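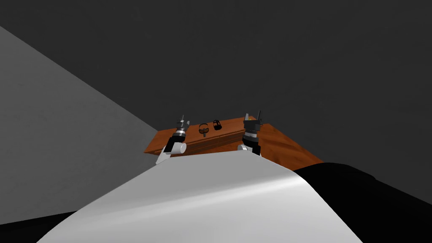
Wooden table

A wooden table is a piece of furniture made up of a flat top of wood held at a useful height by legs, a frame, a pedestal or trestles. It is among the oldest forms of household furniture still in daily use. Wooden tables are used for eating, writing, preparing food, skilled work, games and display, and a single table in a small home may serve for most of these in the course of a day.

The word "table" comes into English from the Latin tabula, meaning a board or plank. In many parts of medieval Europe the board and its supports were treated as separate objects, and the older English word "board" survives in such expressions as "room and board" and "boarding house."

Contents
1 History
2 Construction
2.1 Top
2.2 Base
2.3 Wood movement
3 Types
4 Size and height
5 Finish and care
6 Regional forms
7 Collections
8 See also

History

Tables of wood and stone were known in ancient Egypt, where they were generally small and low. Greek tables were also light and were often carried in for a meal and taken away afterward. The Romans made larger tables, some with tops of costly wood and supports of marble or bronze. Few wooden examples have survived from any of these periods, and much of what is known comes from paintings, carved stone and written accounts.

In the great houses of medieval Europe the usual dining table was a set of long boards laid across trestles. When the meal was over the boards could be lifted off and stacked against the wall, leaving the hall free for other uses. Fixed tables, in which the legs were joined permanently to the top by a frame, became more common in wealthy homes during the sixteenth century. Draw-leaf tables, whose ends could be pulled out to lengthen the top, came into use in the same period.

The gateleg table, with hinged leaves held up by swinging legs, spread widely in the seventeenth century and suited smaller rooms. In the eighteenth century, furniture makers produced tables for many narrow purposes, including tea, cards, sewing and dressing. Steam-powered saws and planing machines lowered the cost of flat boards in the nineteenth century, and by its end the factory-made kitchen table was an ordinary purchase for working households in Europe and North America.

Construction

Top

The top of a solid wooden table is normally made from several boards glued edge to edge. Very wide single boards are scarce and tend to cup, or curve across their width. Makers differ on how the boards should be arranged. Some alternate the direction of the growth rings from one board to the next, while others place the most attractive face of each board upward and rely on the base to keep the top flat.

Veneered tops consist of a thin layer of wood bonded to a core. The method is old and was used on furniture of the highest quality long before it was adopted for inexpensive goods. A veneered top changes size less with the weather than a solid one, but it cannot be sanded deeply, and a damaged edge is difficult to repair without leaving a mark.

Breadboard ends are narrow boards fixed across the two ends of a top, with their grain running at right angles to the main boards. They help to keep the top flat and cover the end grain.

Base

The most common base has four legs joined by rails, together called the apron. The rails are usually fixed to the legs with mortise and tenon joints, in which a tongue on the end of one part fits a slot cut in the other. Dowels, metal corner brackets and hanger bolts are also used, the last of these especially where the table must be taken apart for shipping.

A trestle base has two end supports linked by a long horizontal bar, often called a stretcher. It leaves the long sides of the table free of legs. A pedestal base has one central column, and is chiefly used for round tops. The feet of a pedestal must spread wide enough to prevent tipping when weight is placed near the edge.

Wood movement

Wood takes in moisture from damp air and gives it up in dry air. As it does so, it swells and shrinks across the grain, while its length hardly changes. A wide solid top may therefore be noticeably wider in a humid summer than in a heated room in winter. If the top is fixed rigidly to the base, it may split or pull the joints apart.

Several fastenings have been developed to allow for this change. Wooden buttons are screwed to the underside of the top and fit into a groove inside the apron, where they can slide. Metal clips work in a similar way. Slotted screw holes serve the same purpose on trestle tables and on breadboard ends.

Types

Dining tables are intended for meals and are generally the largest tables in a home. Many can be extended with loose leaves.

Kitchen tables are usually plainer and sturdier. Older examples often have a scrubbed top, left without varnish so that it could be washed with hot water and a stiff brush.

Drop-leaf tables have hinged sections that hang down when not needed. The gateleg table is one form, and the Pembroke table, with two short leaves held up by brackets, is another.

Refectory tables are long and narrow, and take their name from the dining rooms of religious houses, where diners commonly sat along one side only.

Workbenches are closely related to tables, but are built to resist sideways force and are commonly fitted with a vise. The line between a heavy worktable and a light bench is not firmly drawn, and the terms are used loosely in trade catalogs.

Occasional tables is a general name for small tables moved about as required — side tables, nesting tables, lamp tables and the like.

Size and height

A dining or kitchen table is commonly between 28 and 30 inches high, a range that suits chairs of ordinary height. Tables meant for standing work are higher, and those placed beside low seating are lower. The space between the seat of the chair and the underside of the apron is as important to comfort as the height of the top. A deep apron may leave too little room for the knees.

A rectangular table 60 inches long is generally sold as a table for four, although six people can be seated if the legs stand close to the corners. Round tables allow all the diners to face one another, but become awkward at large sizes, where the center of the top is beyond easy reach.

Finish and care

Oil finishes soak into the surface and are easily renewed, though they give limited protection against water and heat. Wax gives a soft shine and is often applied over another finish. Shellac was widely used on fine furniture in the nineteenth century and can be repaired without stripping, but it is harmed by alcohol and by hot dishes. Varnish and modern lacquers are more resistant — their drawback is that local repairs tend to show.

Pale rings left by cups are generally caused by moisture held within the finish, and may fade as it dries. Dark rings reach the wood itself and usually call for sanding or bleaching. Tables should be kept away from radiators and strong sunlight, both of which can cause uneven drying and changes in color. Cherry darkens with exposure to light, while walnut tends to become paler.

Regional forms

In the upland district of Zondska, the traditional farmhouse table has a thick beech top and a deep drawer at one end, in which bread was stored between meals. The drawer was made to be pulled out from either side, and its wooden handles are often the only decorated part of the table. The type continued to be made by village joiners well after factory furniture had reached the valley towns.

The river port of Flinau is associated with a narrow table of larch, built to fit the long rooms of its merchant houses. The longest known example measures 103 inches and has three pairs of legs. Flinau tables were sold unfinished at the August market, and buyers stained or painted them at home. For this reason surviving pieces vary widely in color, and layers of later paint are common.

Collections

The Privel Museum of Domestic Furniture holds more than 700 tables, the greater part of them from farm and village homes. Its main gallery is arranged by method of construction, and a separate room is given over to folding and extending forms. Several tables are displayed upside down so that the joints and fastenings may be studied.

The Shirima Institute maintains a smaller study collection of joints, hinges and table hardware, together with a library of trade catalogs. The collection is open to researchers by appointment.

See also

Bench (furniture)
Desk
Mortise and tenon
Trestle
Veneer
Woodworking joints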